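Search this blog Go

Two arms, one garage, and a lot of coffee

So the second arm is on! If you've been following along since March you'll know the left one went together in a weekend and the right one has been sitting in a box under the workbench while I argued with a shoulder bearing. Horacio Espinoza from the shared shop came over with his good hex keys, and 25 bolts later (I'd only bought 21, so thank you again, Horacio) Mino has a full set of shoulders.

Mino is what we call the robot. My daughter picked it and I've stopped fighting it.

Before I let the real thing swing anything near the water heater, I've been running it in the simulator first. I made a little apartment for it with loud colors so I can tell one surface from the next at a glance — mint floor, green door, dark red panel on the right. It's ugly and I love it. The view from the robot's own body still comes out tilted, and I spent most of last night on that. I think I have the mount rotation in the wrong order somewhere in the config, which by now is 441 lines of me being clever at midnight.

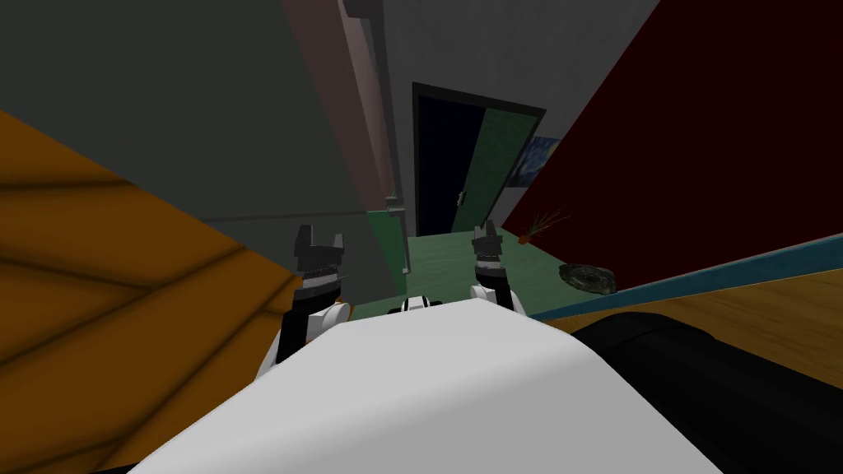

Mino in the simulator, both grippers open, looking toward the green door.

What I want first is the door. Get over there, get a gripper on that silver handle, pull. Caroline Kimaro (she does the math on this project, I do the swearing) thinks we should start with picking up small stuff and leave doors for the summer, and she's probably right, but I already wrote half the code.

The other thing on my list is the wrist cable on the real arm. It rubs on the black link every time the elbow folds, and I've gone through two sleeves already. Bjartur says to route it inside. I looked inside. There's no room inside, Bjartur!

If anyone has fixed a tilted view like mine, please leave a comment. I've tried swapping pitch and roll, and that just gave me a different tilt. Next up is going through the mount file with Caroline, and then printing a new cable clip if the printer behaves.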